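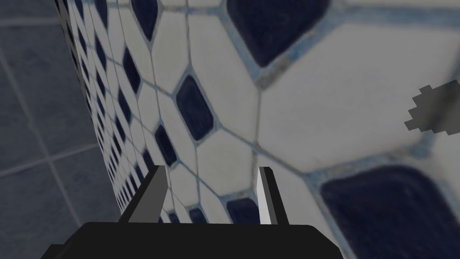 The Café That Does Not Want to Know Your Name

By Rodrigo Rivas
2/18/23

When I moved to Stellumberg, I could say four things well in English: good morning, thank you, excuse me, and one coffee, please. With these I lived for almost a month. I ordered my coffee every morning at a place called Sheehan, on the corner by the tram stop, and it was there that I learned the rest of the language, mostly by sitting and pretending to read the newspaper.

I write this because Sheehan has changed how it works, and I don't agree with the people who say it is only a small thing. You now order on your telephone. You scan a square on the table, you choose, you pay, and after some minutes a cup arrives at the end of the counter with a number on it. The person who made it is behind a high shelf. If you want to say good morning to her, you must walk around the shelf, and then you are standing in the place where you shouldn't stand.

I understand why the owners did it. I have worked in kitchens and I know what a line of people looks like from the inside. Macarena Palacios, who managed the place before the change and now has her own bakery in Sesholm, explained it to me with much patience. In the old way, she told me, one customer who can't decide between two cakes can hold the whole room. In the new way this customer can think until lunch and disturb no other person. The orders are correct, too. She remembered one winter when she threw away so many wrong drinks that she began to write them on the wall.

So I accept this. The coffee comes faster and it is the coffee I asked for. But I didn't go there for fast coffee. I have a machine at home which is faster still, and it stands next to my bed.

What I bought at Sheehan, I think, was a place in a small public life. There was a man who came with his bicycle helmet still on his head and always complained about the same bridge. There were two sisters who shared one soup. I never spoke to them for more than a minute, and I don't know where they live. But when the sisters were absent for a week, I asked the girl at the counter, and she told me that they were visiting a cousin by the sea. I was happy to hear it. It surprised me how happy I was.

With the telephone there is no one to ask. The girl doesn't see who came and who didn't come. She sees numbers, and the numbers start again each morning.

My friend Yu-na Ra thinks that I am sentimental, and she has a strong argument. She is shy, and for her the counter was always the worst part. She practiced her order in the street. If the barista made a joke, she didn't know what to answer, and she carried this joke with her for the whole day like a stone in the shoe. Now she sits, she orders, she drinks, she leaves, and it is the first time in her life that she likes to go to a café. When she told me this, I had no good answer. I still don't have a complete one.

I can only say that I was also afraid of the counter. My pronunciation of "oat" was so bad that for a long time I drank cow's milk, which I don't like. Then one morning the barista, Kerubo Odera, said the word slowly together with me, and the people behind us waited, and a woman in the line said it also. It was embarrassing, and it was the first day that I felt I lived in this city. A screen would have given me oat milk on day one. I would have had the right drink and I wouldn't have met Kerubo.

Maybe both things can exist. In Mistamen street there is a bar where you can order by telephone if you sit at the back, and if you sit at the front a person comes to you. It isn't written anywhere, the regulars simply tell you. I went there on a Friday-like evening in April, I mean an evening when everybody has decided to be out, and it worked very well. The shy ones were at the back with their screens, and the front was so loud that I had to point at the bottle. Nazma Sivakumar, who runs it, told me that she pays one more person for this arrangement and that the back of the room pays for the front. She has done the calculation, and for her it is acceptable. She also said that a customer she knows by name stays longer and breaks fewer glasses. I can't prove this, but I believe her.

I would like more owners to do this calculation in her way. When a café counts its costs, the conversation at the counter is always on the side of the losses. It takes time, it makes mistakes, and you can't put it on the receipt. What it brings is more difficult to write down. It brings the man with the helmet, who could complain about his bridge from his kitchen. It brings me, and I spent there more money than I want to tell my mother.

There is another matter, and it is the tips. On the telephone you are asked for a tip before you have seen a cup or a face. I press the middle button, as everybody does, and I feel nothing. In the old Sheehan there was a jar, and my coins went in with a noise, and Kerubo made a small bow as if I had sung something. I don't know if she earned more or less from the jar. She told me she would prefer a better wage to both, and I think she is right, and this should be the beginning of any discussion about tips.

I don't ask that the telephones disappear. I ask for one chair at the counter and one person who is allowed to look up. In a city where many of us arrived as adults, with the wrong accent and no cousins, these counters do a work that no office does. They teach you to say "oat."

Last week I went to Sheehan again. I scanned the square, I paid, and my number was 80. When I went to take the cup, I looked over the shelf and said good morning, a little too loud. Kerubo said good morning back and asked if I had found an apartment with a proper window. I have not found one. We talked about it for three minutes, until the next number was ready.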